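Home | Guides | Planning | Parts | Contact

How to Budget for a Two-Arm Tabletop Setup

30 Jan 2019
39 shares | 5 comments

Pricing the arms is the fun part, and most people do it first. I'd do it third! Start with the table, then the small stuff, then go shopping for arms with whatever is left. You end up with a station you can really use.

1. Write down one task. Just one. Ours was pulling a tissue from a pocket pack, and it settled the gripper question fast: a plain parallel gripper with slim fingers. We had been eyeing a fancier hand from Endent and I'm so glad we waited.

2. Price the table with its mounting. Ask for the base plate and bolts on the same quote. Zesta listed them separately and we missed it the first time through.

3. Count your cables and outlets. Put a power strip on the list, plus spare cables longer than you think you need. We set aside $203 for cabling and spent every bit of it.

4. Decide on cameras early. You'll want a fixed view over the table and a small one at each wrist. Brackets cost more than you'd guess, so get a Szűcs or Willis catalog and add them up before you order.

5. Leave money for props. This is my favorite line in the whole budget because it goes so far! Some $60 got us contact paper, push buttons, little wooden blocks and tissues, with cardboard free from the recycling pile. Contact paper is great for changing the look of a table in an afternoon. Pick a pattern you can live with, and check it under your lights for glare.

6. Hold back a bit for November. That's when our parts wear list comes due, and yours will have a month like it.

With all that on paper, you can compare arms by what they'll cost you installed.

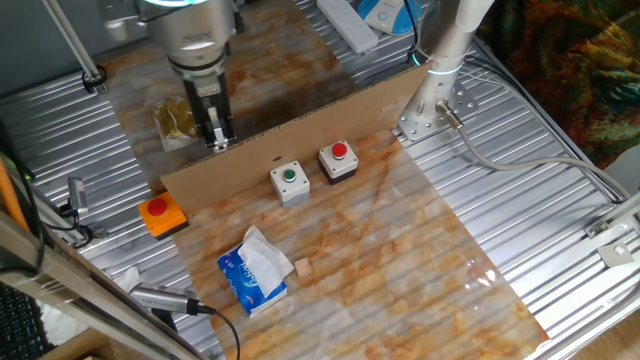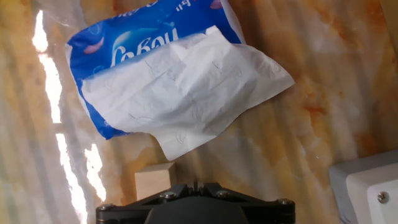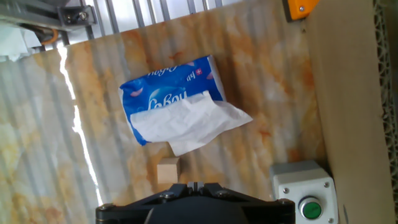

The tissue task on marble contact paper, with the little wooden cube beside the pack.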